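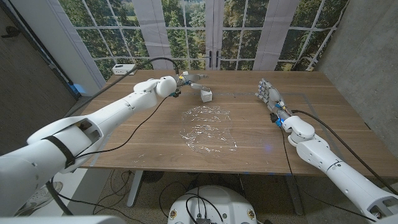 Vol. 4, No. 12 | December

# What a Wood Finish Is Asked to Do

A table finish has two jobs. It slows the movement of water vapor into and out of the wood, and it takes the wear that the wood would otherwise take. Most products do one of these well.

Oils soak in and cure inside the top layer of fibers. Linseed oil cures by reacting with oxygen, a process that slows sharply in a cold shop. A December coat in an unheated garage can stay soft for days. Film finishes such as varnish and lacquer cure on the surface and block vapor better, but a scratch through the film has to be filled or sanded out.
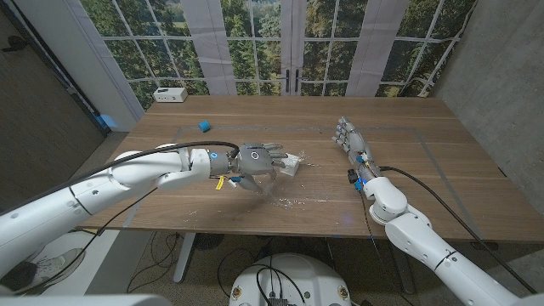
*White crumbs on a brown, straight-grained top.*

Grit does more harm than most owners expect. Hard particles dragged under a cloth cut fine lines that show up as haze in low light. The usual advice is to lift debris with a soft brush first, then wipe with the grain.

Gakarell, which makes a hardwax oil for dining furniture, specifies two thin coats and a final buff with a white pad. Nadimeck sells a waterborne polyurethane and asks for four, with a light sanding at 340 grit between them. The two systems don't mix. Polyurethane applied over wax peels, and stripping it

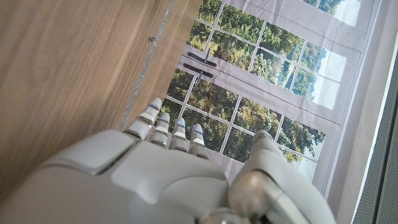 takes longer than the original job. If the history of a top is unknown, a test patch on the underside will settle the matter overnight.

Heat is a separate problem. The white ring left by a mug is moisture trapped in the film, and it often fades by itself. Issahaku, a restoration supplier, rates its tabletop varnish to almost 100 degrees Celsius – fine for a coffee cup, too low for a pan straight off the burner.

Cost per square foot favors oil at first. Over ten years the gap narrows, as oil needs

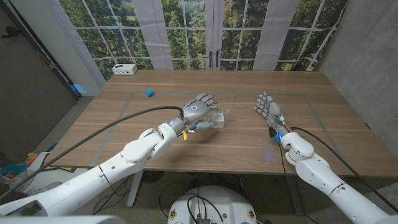 a fresh coat each year on a table in daily use, and varnish can go the whole period with nothing more than a damp cloth.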